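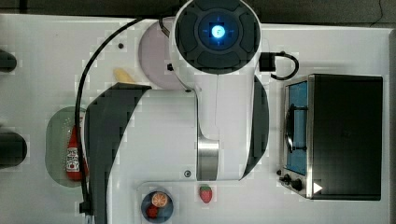
Stustdale kitchen-table set: README and equipment budget notes

Contents of this folder

episodes/ holds the recordings, one directory per episode
budget/ holds the purchase sheets, as spreadsheets and as CSV
layouts/ holds the object lists for each table layout
quotes/ holds supplier quotes with the names taken out
CHANGES.txt

The recordings are of tabletop tasks with toy kitchen items, seen from overhead. The budget sheets are the reason most people ask for access. They cover what we planned to buy for the Stustdale bench, what we bought, and what we would put in the plan for a second one. If you only want the recordings, skip to "Using the episodes".

Status

Version 2. The first version had the episodes only. The budget sheets were added in February after several groups wrote in with the same questions about cost and lead times.

Maintained by Aranka Vörös. Purchase sheets by Ademir Pimentel.

What is in the set

There are 146 episodes. Each one has the overhead video, the joint log and a one-line task label. Task labels are free text and were typed by whoever was on the bench, so spelling varies. "Colour" and "color" both turn up. We have left them alone.

Objects are toy food, cups, bowls, plates and pots, plus a toaster oven in many of the layouts. Objects move between layouts and some come off the table altogether, so read the layout file before you filter by object name. The names in the layout files are ours and may not match what is printed on the packaging.

How the budget is laid out

Each purchase sheet has the same columns: line, supplier, planned, paid, ordered, arrived, notes. Amounts are before tax. Freight has its own lines and is not folded into the item price. We did that after the first quote from Zalus came back with freight inside the arm price and we could not compare it with anything.

The sheets are split into five groups.

Arm and controller. The biggest group and the simplest one to plan. One quote, one order, one delivery. The service agreement is a separate line because it falls in the next budget year.

Gripper and fingers. Plan for spare fingers from the start. We ordered ours later and paid freight a second time.

Table and mounting. Table top, frame, rails, brackets and bolts. This group went over by the largest share. The frame was quoted without levelling feet, and the floor at Stustdale is not flat.

Cameras, cables and lights. Small lines, and a lot of them. We had a single line called "cabling" in the plan, which was a mistake. Split it by run, with lengths.

Objects. Toy kitchen items, replacements and storage tubs. Cheap, but it needs its own line or it ends up on someone's personal card.
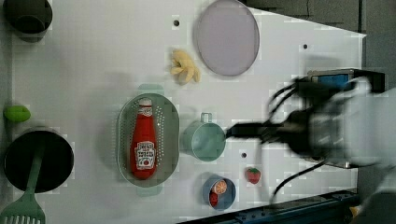 Aranka would cut the objects group down to one line and a fixed sum, and says nobody outside the lab will read a sheet that lists toy food item by item. Ademir kept the list in, and the long form is what is published here. If you are writing a funding request, one line is probably enough. Keep the long list for reordering.

Lead times

The arm was the item we worried about and it arrived on schedule. The power supply for the lights did not. We lost 30 working days to it, and in that time the bench was built but could not be used for recording. Put the ordered and arrived columns in your own sheet from day one. They were more use to us than the prices when we planned the second bench.

Quotes from Lolix were good for a short period only and had to be renewed while our approval was still going through. The renewed quote was higher. Ask how long a quote holds before you send it up for sign-off.

Planning the objects line
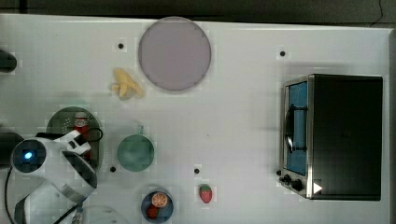 Most of the objects budget should go on small things, and most of the planning time should go on the one or two large ones. A large object costs more to ship, needs shelf space when it is off the table, and decides how much room is left for everything else. Our toaster oven takes up the right side of the layout, with the cup, the bowl and the plates sharing what remains, so measure the footprint of anything that size against your table drawing before ordering. Leave room in front of the door as well if your tasks will open it. We would also buy small items in pairs, so that a worn or lost piece can be swapped for one from the same batch. Toy food changes colour and shape from one production run to the next — a replacement bought a few months on can look like a different object.

Two further notes on this group. Storage tubs should be on the sheet. So should the time to photograph and label each item when it comes in, if you charge staff time to the project.

What we would change for a second bench

Order the power supply with the arm.
Get the frame quote with feet included.
Hold back a reserve for cables and brackets. Ours was too small and was gone before the first recording.
Put the service agreement in front of finance early. It is a yearly cost and they will ask.
Do not buy the second camera model until the first has been mounted and tested at full height.

The planning sheet for the second bench is budget/simon_plan.csv. Simon is the name of the bench. Planned figures only, nothing has been paid against it yet.

Using the episodes

Read layouts/ first. Episodes with no matching layout file should be treated as unlabelled. Joint logs and video share a start time but the video can run slightly longer at the end.

Known problems

Some episode notes refer to an object by an old name. A lookup table is in layouts/names.csv and is not complete.
The paid column is blank for items that came out of shared stores.
Two freight lines in the table group are estimates and are marked "est".

Corrections

Send them to the maintainers with the sheet name and line number. Corrections to amounts need a reason, which goes in the notes column. Please do not send your own supplier quotes unless you are allowed to share them.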